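Batteries belong on the table

Most homes keep their batteries in a drawer, mixed in with string, old keys and takeaway menus. I think that is a mistake. A drawer hides what is spent and what is good, and the two get muddled within a month.

My view is simple. When you change the batteries in something, do it on a clear white table and leave the old ones out until they are dealt with. Ingrid Lindqvist, my neighbour in Satmont, says this looks untidy. It does — for a day or two.

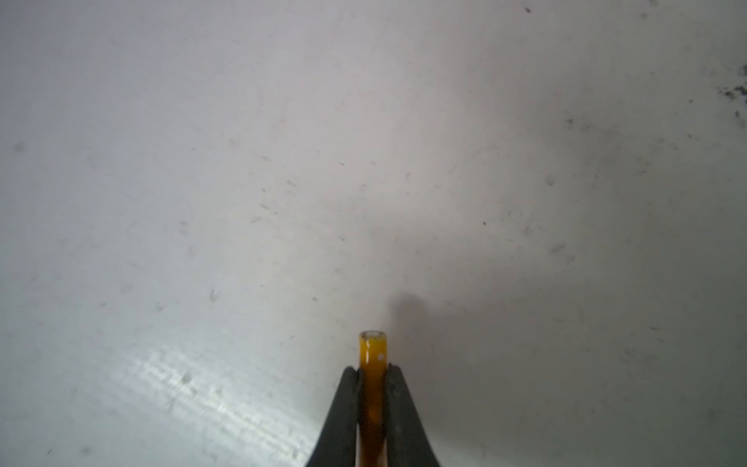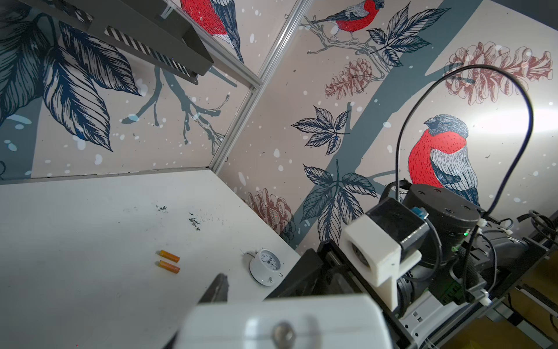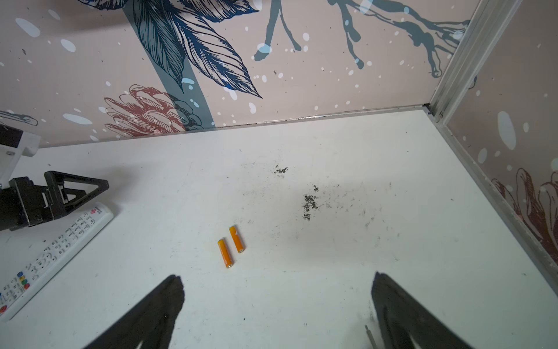
A small clock or a remote control will run for ages on one set, so people forget how old the spares are. I found 36 in my own drawer last March and threw no light on any of them without a tester. Half were flat. I now keep the good ones in a jar by the kettle and take the dead ones to the shop when I go for bread. Ingrid still uses her drawer — she has 2 of them now, and neither closes properly.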